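**For release: Friday, 9am**

# Kinyua publishes an open code of practice for hand-held gripper work

Kinyua, the small robotics standards group, has today published the first full edition of its Code of Practice for Hand-Held Grippers. It is free to read, free to copy and written so that a new starter can get through it in one sitting. We are delighted with it!

Hand-held grippers are now a common way of showing robots how to handle everyday things. A person holds the tool, opens and closes the fingers, and the camera on it records what happens. The recordings then go on to train machines that may one day clear a kitchen table or pack a box. Until now every workshop has had its own habits for preparing the table, looking after the tool and deciding which recordings are fit to keep. The code sets out one shared way of doing those jobs, and it fits on 30 pages.

It draws on a review of 1229 recordings sent in by three member workshops – Drotard, Jinton and Indance – and on 264 written comments from the people who made them. Every comment was read, and a good many of them changed the wording.

"I have sat through standards meetings where the people holding the tools weren't in the room," said Hendrik Nel, who led the drafting. "This time they wrote half of it. The section on finger pads was rewritten four times, and the version we have printed came almost word for word from an operator at Jinton."

## Start with a clear table

The code begins with the surface. Before a run, the work area within reach of the fingers should be bare, with the fingers open and nothing held. Operators are asked to record a few seconds like this at the start of each run, so that a reviewer can look at the tool and the table before any handling begins.
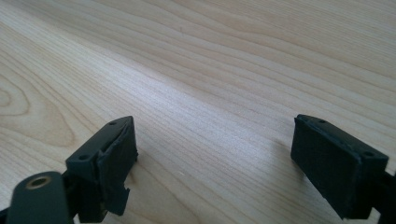 *Fingers open over a bare wooden tabletop. The two grip pads differ in condition: the left is ragged, the right more intact.*

Pads get a section to themselves, and it is the longest in the code. Grip pads are rubbery, they are pressed against hard edges all day and they wear. The reviewers came across pads in every sort of state, and notes on their condition were often missing. The code now asks for each pad to be noted separately, left and right, at the start and end of a session. There are four grades, from A (clean and whole) to D (torn or lifting), with a plain sentence to go with each.

A grade D pad doesn't automatically stop work. That point was argued over at length. Some members wanted every torn pad replaced on the spot, while others said that robots in real homes and workshops will have worn fingers too, and that recordings made with them are useful as long as they are labelled. The code lets a workshop carry on with a grade D pad if the grade is logged, the fixings have been checked and no loose material could catch on the object. Pads should be changed at the end of a session and never part of the way through one.

## One object, named simply

The next part deals with objects. Each should be logged in everyday words: colour, material, what it is. "Orange plastic lid" is a good entry. "Item 7" isn't, and neither is a supplier's part code with nothing beside it. Anything else left on the table should be logged as well, even when the operator has no plan to touch it.

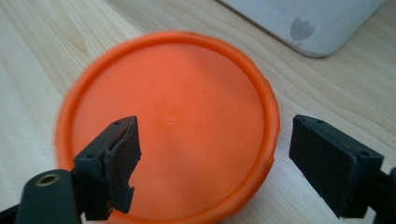

*An orange plastic lid lying flat on the table, with a white object behind it at the upper right.*

Flat, thin objects have their own page. They are hard to pick up from a tabletop, and operators had plenty to say about them. The advice is to bring the fingers in slowly, keep both pads in view for as long as possible, and record failed attempts along with good ones. A missed grasp is worth keeping – the code says so in bold type, at the request of nearly everyone who commented.

"I used to delete my misses," said Kheri Laizer, an operator at Indance who joined the drafting group halfway through. "I thought they made me look clumsy. Now there's a box to tick for them and I tick it quite happily. I've also stopped saying 'the thingy' in my logs, which my team leader is very pleased about."

## Closing a session

At the end of a session the operator returns to open fingers over the table, records another short stretch and looks both pads over once more. Lifted strips, curled flaps and torn lower edges should all go in the log, with a note of which finger they are on. The whole closing check takes 40 seconds once you know it.
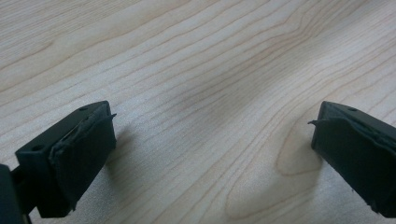 *Both fingers open, with pad material lifting at the upper edges.*

## What happens next

Drotard, Jinton and Indance have all adopted the code for new work. A second edition is planned for November and will add guidance on soft objects, on lighting and on working in pairs. Comments are open to anyone who uses a hand-held gripper, whether or not their workshop is a member, and short ones are as welcome as long ones.

The code, the pad grading card and a blank session log can be had from the Kinyua office on request, in print or as plain text files. Hendrik Nel and Kheri Laizer are both available for interview.

**Ends**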